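Garrido Wildlife Fund
Progress report to the Board, second half-year
3 January 2020
Submitted by Estíbaliz Manzano, Program Manager, Ristthorpe office

The grant supports the care and release of orphaned otters at the Grarkham center and the protection of the Wosach wetland, where released animals are monitored.

During the reporting period the center admitted six pups. Four remain in the nursery and two have moved to the outdoor pools. Feeding costs were higher than planned owing to a rise in the price of fish, and the difference was met from the reserve approved in the original budget.

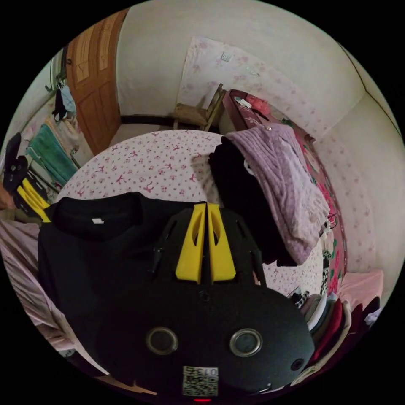
Public support continued to grow. The adoption program closed the period with 628 active sponsors, and the fall appeal brought in over 2,000 individual gifts. Letters of thanks have been sent to all donors who gave an address.

Work on the Wosach boundary fence is behind schedule. High water prevented access to the eastern section, and the contractor has agreed to resume in late January at the same price. No additional funds are requested.

The second installment of the grant is due on acceptance of this report. Receipts and veterinary records are held at Ristthorpe and are open to inspection.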